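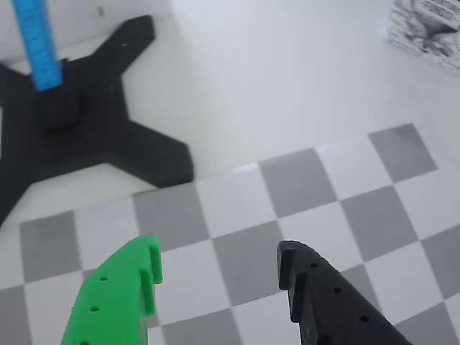 Midadau gripper, rev 6. README for the finger set and the little pile of recordings that goes with it. Home build, done on a bench in the garage at Clekport, evenings mostly. Fingers are a mirrored pair, same flat plate both sides, holes down the face and a notched tip that hooks inward. Left one printed green, right one black, so when you're reading footage at midnight you know which side you're looking at. Keep it that way if you reprint. The grey and white check mat goes under everything, squares need to be visible between the tips.

Status
Works. Rev 6 is the one to print. Rev 5 and earlier are in the old folder, don't use them, hole spacing is wrong and the left one fouls the servo horn.

What's in here
fingers/ - left and right as STL, plus the source file
mount/ - palm bracket, servo plate, cable clip
firmware/ - serial control, open, close, hold
recordings/ - 11 runs, zipped, one folder per run
notes.txt - my own scribbles, may not make sense

Printing
PETG. PLA was fine till February then the garage got hot and the tips crept. 0.2 layers, four walls, flat on the bed, no supports. Don't scale it. Clean the holes out with a drill bit by hand, not in the drill, I've cracked two that way.

Assembly
M3 bolts and nyloc nuts throughout. Start with the palm bracket, then the servo, then the fingers last. Leave the bolts slightly loose, close the gripper by hand and see that the tips line up, then nip them up. If they cross over, the horn is a tooth out. Pull it and go again.
Servo is the Eteck one from the parts drawer, any standard size metal gear servo should drop in but you'll need to redo the end stops in config.

Running it
Power the servo seperately from the controller. Really. Common ground, own supply. Home first, every time, there's no encoder so it has no clue where it is after a power cut. Speed is capped in firmware, leave the cap alone untill you've done a few cycles with nothing in the jaws.

Recordings
Each run folder has the video, a csv of commanded positions and a text file with whatever I remembered to write down. Timestamps are from the laptop, not the controller, so expect drift on the longer ones. Runs 2 and 6 have no csv, logger wasn't on. No force data anywhere. Lighting is whatever the garage had going.

Known problems
- slop in the right side pivot, gets worse as it warms up
- thin flat things slide out, tips need rubber or heatshrink
- cable clip is rubbish, use a zip tie

Todo
Softer tips. Proper limit switches. Port the Rathore wrist bracket over, it's drawn but not test fitted.

Licence
Do what you like with it, keep the readme with the files.

Last updated 22 May 2020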